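About Wastelside

Wastelside records examples for robots that have to work with their hands.

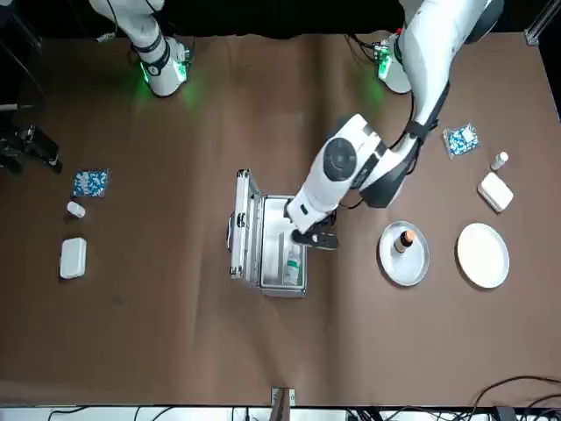
We started with 3 people and one table in a rented unit behind a print shop. Today we run a full recording floor and supply companies that train their own control models. We don't build robots and we don't sell models. Our product is the recordings, along with the notes that go with them.

What we do

A customer sends us a task and, in most cases, the objects. Packing is the most common request: medicines, bottles, boxes, small parts, put into a case or taken out of one. An operator guides the arms through the task from start to finish while cameras and joint sensors record. Then the objects are moved to new positions and the task is done again. A finished set usually holds 900 runs of a single task, made by several operators so that the model doesn't learn one person's habits.

Failed runs are kept. If a bottle tips over or a grip slips, the operator finishes if possible and marks the run. Customers can choose to use these or leave them out.

How we check the work

Each run is watched by a second person before it goes into a set. They check the start and end points, write a one-line text label, and reject anything with a dropped camera or a gap in the joint data. Our largest delivery so far, for Kesten, was 2,835 accepted runs over 2 seasons. The layout sheets for that job are still the ones we give to new operators.

Who we are

Wastelside is led by Diệp Đỗ, who wrote the first version of our recording software and still maintains it. Operators come from all kinds of jobs, including pharmacy work, sewing and warehouse packing. Training takes place on the floor and is paid. New operators join in February and again after the summer.

We share a building with Clodow, which machines our table brackets and camera mounts.

Working with us

Send a short description of the task, a list of objects with sizes, and the arm model you plan to use. We'll reply with questions and usually suggest a small trial set first. Recordings belong to the customer and are deleted from our drives after delivery is confirmed, unless storage has been agreed on.

Visits are by appointment, mornings only. The entrance is on Ghorbani Street, through the blue gate.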